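Small wooden cabinets: how to keep them tidy and in good order

In our flat we have very little storage, so every cabinet must work hard. I write here what I have learned about the small kind of cabinet, with one open shelf at the top, one drawer in the middle and a cupboard with two doors at the bottom. Many homes have one in the hall or beside the sofa. Mine came second-hand for 155 pounds, and I made many mistakes with it in the first year.

Empty it completely before you start

When the cabinet needs a real tidying, I take out everything from the lower part first and put it on a blanket on the floor. It is tempting to move things from one side to the other and call this tidying. I did it many times. With both doors open and nothing inside, you see at last how much space you have, and you find the dust in the back corners too.

Wipe the inner shelf with a cloth which is only a little damp, then with a dry one. Leave the doors open for the afternoon. If you close them too early, the cupboard can keep a stale smell for weeks. A saucer of bicarbonate of soda on the lower level overnight helps with old smells.

Grooves and other decoration

Some drawers have a band of grooves across the front. They look nice but they collect dust and, in a kitchen, grease. A cloth passes over them and cleans nothing. My neighbour Kumudini Sarkar showed me her way: an old soft toothbrush, dry, following the direction of the grooves. Only after this you use the cloth. For grease, put one drop of washing-up liquid in a cup of warm water, dip the brush and shake it well before it touches the wood.

Do not use the rough side of the sponge. I have one dull patch on my drawer and I see it every day.

The hinges

Please look at your hinges two times a year. Open the door halfway and lift it gently from the lower corner. If it moves up and down, the screws are loose. Tighten them by hand with a screwdriver of the correct size, the top hinge first while somebody holds the door. I do not like to use an electric driver for this, the wood is soft and the hole is quickly ruined.

If the screw only turns and turns, the hole is already too big. Take the screw out, put in a wooden toothpick with a little wood glue, cut it level and wait until the next day. Then put the screw back. Declan Heywood from the repair shop Boltside told me that matchsticks without the heads are also good, and for a very wide hole he uses two.

A drawer with one small knob

With a wide drawer and a single small knob, the drawer often goes crooked when you pull. This is worse when the heavy things are all at one end. Put them close to the knob and keep the light things far from it. Rub a piece of candle along the runners – the plain white kind, without perfume. And turn the knob a little from time to time to feel if it is still tight.

What goes where

On the open shelf I keep only what I use every week. Books stand well at one end, against the side of the cabinet, so you need only one bookend. If there are only a few they will lean, and after some months the covers take a bad shape. Either fill the row or lay them flat. Put the tallest at the outside.

Soft things, such as a rope or some knitting, are better in a coil, lying flat. Start the coil large and finish in the middle, and tie it in one place with a short string. Then it does not fall over the front edge.

The lower cupboard is for the heavy and ugly things. With one shelf inside, I put the heaviest on the bottom level, because a cabinet which is heavy below stands better. If children live with you, fix the cabinet to the wall also. Bags and folded cloths go on the level above.

Doors that stand open

A long door which opens close to the floor will find the vacuum cleaner, or your ankle. Close both doors before you clean the floor, and check that the edge does not touch the rug. If it does, move the rug. I know a person who cut the door, and he was sorry afterwards.
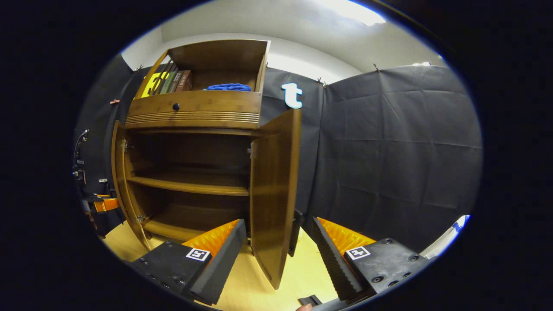
For the wood itself I use a thin coat of furniture oil each April. Try it first on the inner side of a door, wait one night and look at the colour in daylight. Put it on with an old cotton shirt, wipe off what is left after twenty minutes, and hang the shirt outside to dry, fully open, as oily cloth in a heap can start to burn by itself.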